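Mesia, saison 1 : le thriller qui confond lenteur et mystère

On nous promettait un grand huis clos. Mesia, la nouvelle série de Nestor Rivera, démarre sur un ferry à l'arrêt, une passagère disparue et un commissaire de bord qui ment mal. Premier épisode : 49 minutes, dont une bonne moitié passée à regarder des couloirs. Admettons, il faut bien installer une ambiance.

Le problème, c'est que l'épisode 2 recommence. Mêmes couloirs, mêmes silences, et un flash-back qui livre le coupable à quiconque a déjà vu un policier.
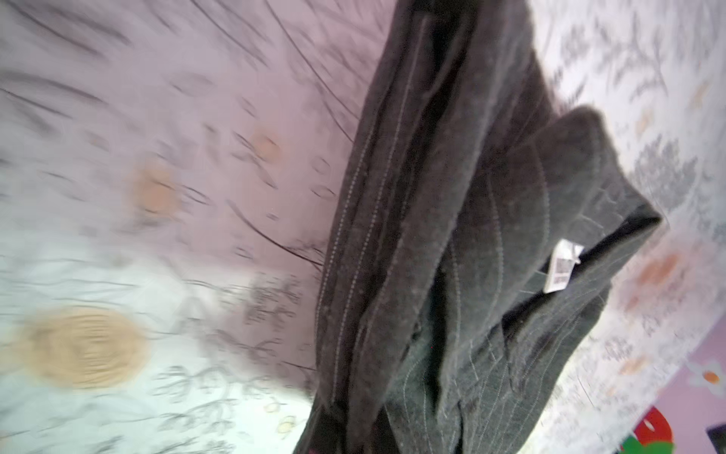 Reste l'armateur Gretero, seul personnage un peu trouble, que le scénario oublie pendant 3 épisodes avant de le ressortir pour un monologue interminable. La musique souligne tout, même les portes qui se ferment. Quant au dernier plan, il annonce une suite — je ne suis pas sûr que quelqu'un l'ait réclamée.

Deux étoiles sur cinq, surtout pour la photographie des scènes de nuit. Les curieux peuvent essayer le pilote et s'arrêter là.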